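Small electronics bench check, Stanine workshop, November
Checked by Snežana Vukadinović, comments welcome in the margin!

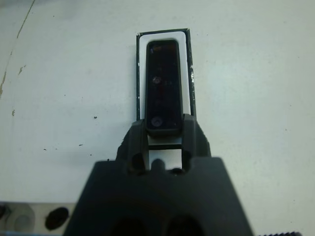

What a pleasure this round was after the muddle of last spring. Fifteen minutes from door to door, and hardly a grumble.

1. Worktop clean and clear of crumbs, screws and mugs
Clear, lovely job, Mirsad, but not quite clean. There are still small dark specks, scuffs and a few tan-brown stains on the white top.

2. Small devices put back in their holders after use
OK. One slim black device was checked against its white holder, the one with the thin black border. Please keep using the holders, they make such a difference!

3. Cases free of cracks, chips and sharp edges
OK on all 9 items signed out this month. Fingerprints are fine, cracks are not.

4. Charging leads undamaged, plugs tight
Needs work. Three leads are fraying at the neck. I've tagged them and Valbona has the new ones on order from Fonton.

5. Batteries not swollen, no odd smells
OK. If a case rocks on a flat surface, stop using it and tell me.

6. Sockets not overloaded
OK, and much better (remember the four-way plugged into the four-way?). The label now says 3000 W in big letters.

7. Fire blanket and exit clear
Exit fine. Blanket is behind the coats again. Move the coats, please, before the Clillodberg visitors arrive.

Leads to be rechecked when the order comes in.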